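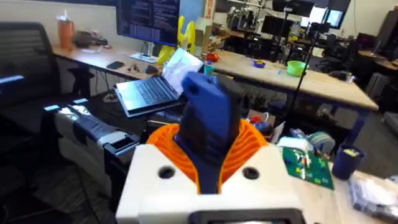

October 18, 2025

Flu jab day! I've been putting it off for weeks and finally went down to the drop-in session at the leisure centre with Vira Panasiuk, who had been nagging me since we got back from Jirkberg. She wanted hers done before her sister's baby arrives, and I wanted someone to hold my coat and talk to me while I looked the other way.

Parking was awful. We ended up behind the swimming pool bins and had to walk round the whole building to find a door that opened. The queue went past the vending machines and up the stairs, and the man on the landing told us they'd got 800 jabs in for the day and he thought they'd run out by three. Vira said that was nonsense, there were fridges full of them. I don't know how she'd know, but she was right, as it goes, and they were still jabbing people when we came out.

The nurse was lovely. Quick, too – I was halfway through telling her about fainting at school in front of the entire netball team when she said "all done, my love" and stuck the plaster on. I had to sit on a plastic chair for a bit afterwards, with a leaflet about shingles, which I'm not old enough for (I checked twice).

Then we did the rounds of the stalls, as they'd put a sort of health fair on in the sports hall. I had my blood pressure taken and it was a bit high the first time, so she made me put both feet flat on the floor and stop chatting, and the second one was fine. Stop chatting! Vira thought this was the funniest thing she'd heard all year. She had hers done as well and it was perfect, obviously, like a teenager's.

There was also a woman doing balance tests, where you stand on one leg with your arms crossed. I managed 20 seconds on the right and 4 on the left. Four! I've had a bad left ankle ever since I came off the kerb outside Kokkinos in June, but I thought it had mended. She gave me a sheet of exercises and said to do them while I brush my teeth, holding on to the basin. I've tried it tonight and got toothpaste on the mirror.

The step-counter people wanted us to sign up for a walking challenge and I said yes before I'd really listened. It's 4,000 steps a day to begin with and then it goes up. I did nearly that today just getting from the car, so I'm feeling smug. Vira wouldn't sign, she says she walks enough with Ika, and it's true that dog never stops pulling.

Soup at Casach afterwards, leek and potato, and we split a cheese scone that was mostly crumbs. Vira's going to ring her sister tomorrow and I'm meant to be finding out whether Dad has had his letter yet. He says he hasn't but he doesn't open anything with a window in the envelope.

Arm's sore now, up near the shoulder, and I can't lie on that side. Two paracetamol and a hot water bottle. I must remember to move the dentist, and to ring the surgery about my repeat prescription before it runs out again.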